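Triltholm 石纹台面板

装过厨房的人都知道，台面是每天摸得最多的一块地方。揉面、切菜、摊作业本、放刚收到的快递，全在它上面。Triltholm 是我们做得最久的一个系列，到现在我自己看到新板子拆箱还是会高兴！

底色是浅灰里掺着米白，花纹不规则，远看安静，凑近了才看得出深浅。白柜子、原木柜子都好搭，深绿色的墙配它也特别精神（展厅里问得最多的就是这一套）。

规格
型号：Triltholm 997
厚度：2 厘米、3 厘米
表面：哑光、细磨
边缘：直边、小圆边、斜边
适用：厨房台面、岛台、工作桌、窗台

3 厘米的板子做岛台很有分量，挑出来的部分坐人吃早饭也稳当。2 厘米的轻一些，老房子翻新、柜体不想再加固的，选它就好。拼缝用同色胶，师傅手艺好的话，过几天您自己都要找一找缝在哪儿。

Rasa Jankauskaitė 去年给 Prutthorpe 的一间陶艺教室配了一整张长桌，用的就是细磨面，她说泥点子干了拿湿布一抹就走，学生们还喜欢把胳膊搁在上面，凉凉的。 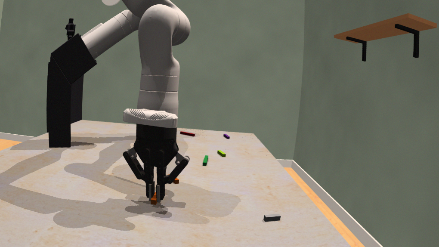 日常打理很省心，中性清洁剂加软布就够了。红酒、咖啡、姜黄粉这几样颜色重，洒了早点擦。刚离火的锅请垫一下隔热垫，钢丝球和强碱的油污净别用在哑光面上，会磨出亮斑。

样片有 35 种，Triltholm 占了将近 3 种深浅里最浅的那一头，建议拿回家放在窗边，早上看一次，晚上开灯再看一次，差别挺大的，很有意思！索样请写明型号和想要的边缘，Ilze Tamošiūnaitė 负责寄送。定制尺寸请附上柜体草图，手画的也行，水槽和灶具的开孔位置标清楚。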